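How do you keep a green tabletop from looking grubby?

Posted July 22, 2024 in Home & Workshop > Surfaces

trutaditz_21

Hi all, hoping somebody has been through this. I painted my big work table green last September (a satin enamel, color name long forgotten) and I love it, but it shows everything. Fingerprints, glue, that gray haze you get where your forearms rest. I use it for crafts and small repairs, so it gets touched all day long.

So far I've tried dish soap and warm water, which is fine for the glue but leaves the haze behind. I also tried one of those melamine sponges and now I have a shiny patch next to a dull patch, which drives me nuts every time the lamp is on. I don't want to repaint if I can help it – it took me most of a week the first time, between coats.

Is there a cleaner that gets the haze off without changing the sheen? And should I be putting something over the paint? Wax? Clear coat? A sheet of something?

Rweyemamu
846 posts

Put the melamine sponge away, first of all. It's basically very fine sandpaper and it'll change the sheen on satin paint every single time. I did the same thing to a kitchen door and I still look at it when I'm waiting for the kettle.

The haze is mostly skin oil with dust stuck in it. What works for me is a little white vinegar in a bowl of lukewarm water, a microfiber cloth wrung out until it barely feels damp, and then a second dry cloth right behind it. Don't let it sit. Go over the whole top in one go so you don't end up with islands.

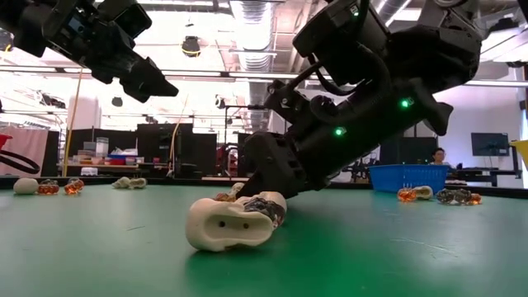

As for protecting it, I'd skip furniture wax. I used wax on a painted desk for a couple of years and it was lovely right up until I wanted to touch up a chip, and then the new paint wouldn't stick to anything. I had to strip the whole corner with mineral spirits first. A water-based clear coat in satin is less romantic but you can paint over it later after a light scuff. Two thin coats, and leave it alone for 20 days before you put anything heavy down. I know that sounds long! Mine got a permanent ring from a mug on day five or so.

For the shiny patch, the clear coat will probably even it out. Try it on the underside or a leg first.

dreratus

Just get a cutting mat. Problem solved.

Arico817

I'd second the vinegar thing but go easy, my sister's table went a bit chalky from doing it every day. Once every couple of weeks is plenty and plain water in between.

Also, did you say enamel? If it's oil-based, check the can before you put a water-based coat over it. You may need to scuff it pretty well or it can peel off in sheets (ask me about my porch bench). If you don't have the can anymore, rub a hidden spot with a cotton ball and some rubbing alcohol. Color on the cotton usually means latex, clean cotton usually means oil.

trutaditz_21

Cotton came up clean, so oil it is. Going to scuff one leg and try the satin coat there. And dreratus, I have a cutting mat, the cat sleeps on it.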